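Section 8: Setting up a class check-in

Firnusel lets pupils record how they are feeling at the start and end of the day. This section is for form tutors and class teachers. You will need a staff login and a class list that has already been imported (see Section 5).

1. Sign in and open Classes from the left-hand menu.
2. Choose your class, then select New check-in.
3. Give the check-in a short name. Pupils will see it, so keep it simple, e.g. Morning.
4. Pick a question set. Virk is meant for ages 5 to 8 and uses faces. Dirstead is for older pupils and uses words.
5. Set the opening and closing times.
6. Select Save. The check-in is listed as Draft until you publish it.

Note: A class can have up to 13 questions in one check-in. Most schools use three or four.

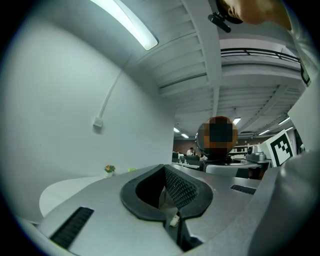 To add your own question, open the draft and select Add question. Type the wording, up to 100 characters, and choose a reply type. Questions you write yourself can't be shared with other classes until your school lead has approved them.

7. Select Preview and answer the check-in once as a pupil. Preview answers are not stored.
8. Select Publish. Pupils see the check-in the next time they sign in.

Caution: Changing the question set after publishing clears all replies for that day. Export them first from Reports > Daily.

Caution: Free-text replies are not watched live. If a pupil writes something that worries you, follow your school's safeguarding procedure straight away. Do not reply through Firnusel.

Alerts

By default, the class teacher gets an alert when a pupil picks the lowest answer on two days running. To change this, go to Settings > Alerts. At Nillstead the pastoral lead, Senan Dolan, is copied in on every alert; to do the same, enter a second staff address under Copy to.

If an alert does not arrive, check the junk folder, then quote error 243 to support if it shows on the Alerts page.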